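Ticket 734: Wire basket, rust spots and sticky mesh
Category: Kitchen accessories / Care and cleaning
Product: Sumico countertop basket, black mesh
Opened by: Paula Iordache
Status: Resolved
Opened: October 24, 2019

Original message

Hi all! I love this basket and would really like to keep it going, so please help me save it. It holds our onions and garlic, and before that it lived next to the stove for most of the summer, which was a mistake. The mesh has picked up a sticky film all over the inside, and dust has settled into the film, so the little squares look fuzzy. There are also two orange spots on the bottom, near a corner.

Tried so far:
Dish soap and warm water, soft sponge. Took off the loose dust, did nothing to the film.
Dishwasher, top rack, once. I think this is when the orange spots showed up. Sorry!
Vinegar on a paper towel. Smelled like salad, no change.

Is the black finish a paint? Can I scrub it? I have a Skesel scrub pad, the gray kind pinched in at the middle, and I don't want to take the color off.

Reply from Avram support desk

Hi Paula, thanks for the clear list, that saves a lot of back and forth. The black is a baked-on coating over steel wire. It will take a scrub pad if you go easy, but please keep it out of the dishwasher from now on. The long hot dry cycle is hard on the spots where the wires cross.

The film is cooking oil that has hardened. Vinegar won't touch it. Try this:

Mix baking soda and dish soap into a paste, loose enough to spread.
Brush it on both sides of the mesh with an old toothbrush and leave it for 30 minutes.
Rinse with hot water, then go over whatever is left with the pad, wet, in the direction of the wires.
For the orange spots, dab on a bit more paste and rub with the edge of the pad only.
Dry it right away with a towel, then stand it upside down overnight.

Test the pad on the underside first. If you see black on the pad, stop and write back.

Update from Paula

Tested underneath, no black on the pad! Did the paste on the inside and both short ends. WOW. The film came off in gray crumbs and I can see through the squares again. One round wasn't enough for the back, where the wire goes up into the arch. The toothbrush kept skipping over the bend. I gave it a second 30 minutes and that did most of it.

One of the two orange spots is gone completely. The other is lighter but I can still feel it with a fingernail.

Also, I moved the whole job from the sink to the small oak table, and it is so much easier to turn the basket around when there's no faucet in the way. Towel underneath for the pasty part, towel off again for the pad part. 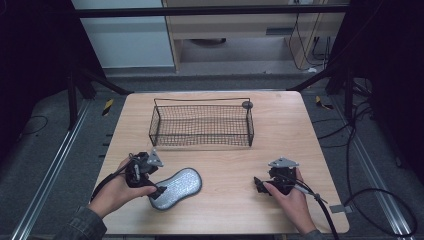 Basket and scrub pad on the table.

Reply from Avram support desk

Great result! The spot you can feel is a chip in the coating, so scrubbing won't flatten it. Leave the pad off that area now. Once the basket has been dry for a full day, put a thin coat of food-safe mineral oil on the chip with a cotton swab and wipe off the extra. Repeat every month or two, or whenever it starts to look orange again.

A folded paper liner under the onions helps as well. The skins hold more damp than you'd expect.

Update from Paula

Oiled it last night, and no orange this morning. I cut a liner from a Sellon paper bag and it fits with one fold. The onions are back in and the basket has a new home on the far counter, well away from the frying pan. So happy with this. I have a second one from June that's only a little sticky, so that's next, and it is never seeing the dishwasher.

Please close this one. Thank you!

Closed by support desk. Fix: baking soda paste twice, wet pad, mineral oil on chip. Care note updated to say hand wash only.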